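Setting Up a Table for a Small Group: Notes for Week 2
Havulix Home and Hospitality Workshop, Nov 17, 2023

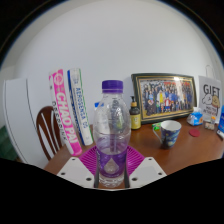
So last week we got through plates and I ran out of time before drinks, which I always do. We're picking up there. Bring your own water bottle tonight, whatever you've got at home, because half of what I want to say about a table is easier to say with a bottle sitting on it.

First, the surface. If you have a wooden table with a warm, reddish-brown finish, you already know how it feels about water. A cold bottle sweats, the ring goes down, and you're out buying polish. I like a mat under any bottle, even on an ordinary afternoon with no company. A magenta one with ridges that fan out from the middle is great for this, because it does the work of a coaster and gives the table a shot of color at the same time. And if the bottle has a purple cap and a purple label, well, you've got a color scheme and you didn't spend a cent on it!

I know some of you were taught that a plastic bottle should never be on the table at all. (My grandmother would be on your side.) My own feeling is that it depends on the meal. For a sit-down dinner, pour it into a pitcher. For people who just came in from a game and want a drink, put the bottle down and let them get on with it.

Which brings me to the stuff that lands on a table and stays there. Keys, mail, sports gear. Shuttlecock tubes are the classic in my house, and they're awkward things: tall, light, round, and happy to roll off the minute you lay them flat. Stand them up, and if you have two, lean them against each other toward one end where no elbow is going. One white tube with a pink band and one with a blue stripe can look rather cheerful next to a mat, so I don't rush to clear them for a snack. For dinner they go in the closet.

Now chairs. Pull each one out and sit in it before your guests do. I mean it. With a curved back and vertical slats you want room behind you to lean, and you'll want to run a cloth down the slats too, since dust loves them. We tried this in June with the Alton group and found out how many of us had never sat in our own guest chair.

A few working numbers, because people ask. I leave 30 inches per person along the edge when I can. For a long afternoon I plan on 800 milliliters of water each, more if they've been playing. My table at home is 63 inches long, so I seat 2 on a side and stop there, even when somebody swears they can squeeze in.

For next time, please do this at home:

Clear your table completely and wipe it down.
Put back only what you'd want there if a friend walked in.
Set one drink on a mat or a folded cloth and sit with it for a bit.
Write down what you kept and what you moved, a few lines is plenty.

If you missed the plates handout, copies are in the Olmedo room on the shelf by the door. The Fatembridge class is using the same sheets, so please take one and leave the rest. Next week is napkins, and I have opinions about napkins.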